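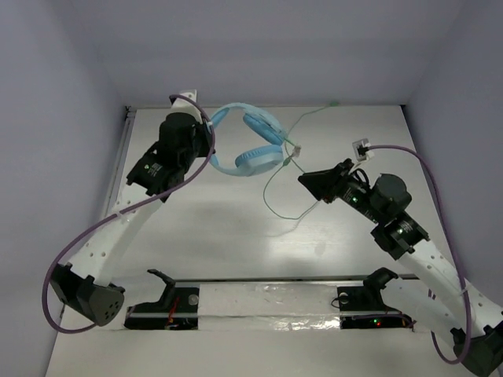
February, sometime after 9 pm

Okay so the headphones! The light blue ones, with the green cable that gets itself into a new shape every time I look away. I finally decided they need a proper home, and I spent way too much of tonight on it (dinner was toast, don't ask).

I love the color combo so much. Jayson says blue and green together looks like a kid's toothbrush, but he also wears the same gray hoodie all winter, so I'm not taking notes from him. The cups are still comfy and the cushions haven't gone flat, which is more than I can say for my old Zurico pair.

The cable is the problem. I tried wrapping it around the headband first, and it sprang off. Then I did big loose loops and tucked them inside the band, and that held until I picked the whole thing up. A twist tie worked best, one from a bread bag, so very glamorous. I looked at hooks on the Grandix site and they want 34 dollars for one that sticks under a desk?? For a hook! I'll ask Crisanto if he still has that box of leftover hardware from when he did his closet.

Other stuff: put on the Vamotau album while I cleaned out the drawer, got through around 60 minutes of it and still wasn't done. Three chargers in there and I can't match a single one to anything I own. Back in the drawer they went.

Need to call Mom tomorrow. And buy bread, I used the tie and then the bag spilled.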